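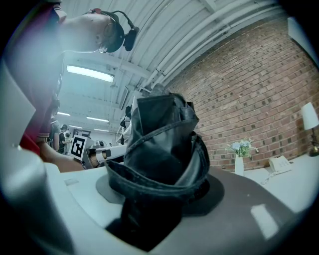
Black fabric on a round gray mat.

Skudside: Vavau
Release FAQ
Last updated April 30, 2018

What is Vavau?

Vavau is the second full-length album by Skudside, the duo of Souad Abdelaziz (voice, synthesizers) and Everaldo Miranda (bass, drum programming, mixing). It follows the EP Sin.

Which formats are available?

Vinyl, CD and download. The vinyl edition is a single 12-inch LP in a printed inner sleeve. The CD comes in a card wallet with a folded lyric sheet. There is no cassette, and none is planned.

How many vinyl copies were pressed?

The black vinyl run is limited to 200 copies. They are not numbered. A repress will be considered once the run has sold out, and would use a different label color so that the two can be told apart.

Is the track list the same on every format?

No. The CD and download include "Gollo (Long Version)", which does not fit on the LP without lowering the level of side B. The LP has the short version in the same position. All other tracks are identical in order and length.

Were the formats mastered separately?

Yes. The vinyl was cut from its own master, with less limiting and with the bass summed to mono at the low end. The CD and download share a second master. Listeners who compare them should match the playback volume first — the digital version is noticeably louder.

What file types does the download include?

WAV and FLAC at 24-bit, plus MP3 at 320 kbps. Choose the type on the order page. You can go back and download another type later at no charge.

My download link has stopped working. What should I do?

Each link allows 3 attempts. After that it locks automatically. Reply to your order confirmation with the order number and a new link will be issued. Partial downloads count as attempts, so a wired connection is a good idea for the WAV files.

Does the LP come with a download code?

Yes, on a card inside the outer sleeve. Codes are not case sensitive. The character that looks like a letter O is always a zero.

Who plays on the album?

Abdelaziz and Miranda play everything except the strings on "Ballast", which were recorded in one session and arranged by Abdelaziz. Full credits are printed on the inner sleeve and in the PDF supplied with the download.

Are the lyrics available in translation?

The songs are sung in English and Arabic. The Arabic lyrics are printed with an English translation beside them. The translations are by Abdelaziz and are meant to be read, so they do not follow the meter of the songs.

Is Sin still in print?

The CD is sold out. The download remains available, using the original master.

Will there be concerts?

A short run of dates is planned for August. Venues will be listed on the Live page once contracts are signed. Please do not write to ask about individual cities before then.

Can I use a track in a film or podcast?

Written permission is needed in every case, including unpaid use. Send the title of the track, the length of the excerpt and a description of the project. Stems and instrumentals exist for most songs — "Ballast" is the exception.

My record arrived damaged. Can it be replaced?

Yes, while stock lasts. Send a photo of the damage and of the outer packaging. Small creases on the inner sleeve are not treated as damage.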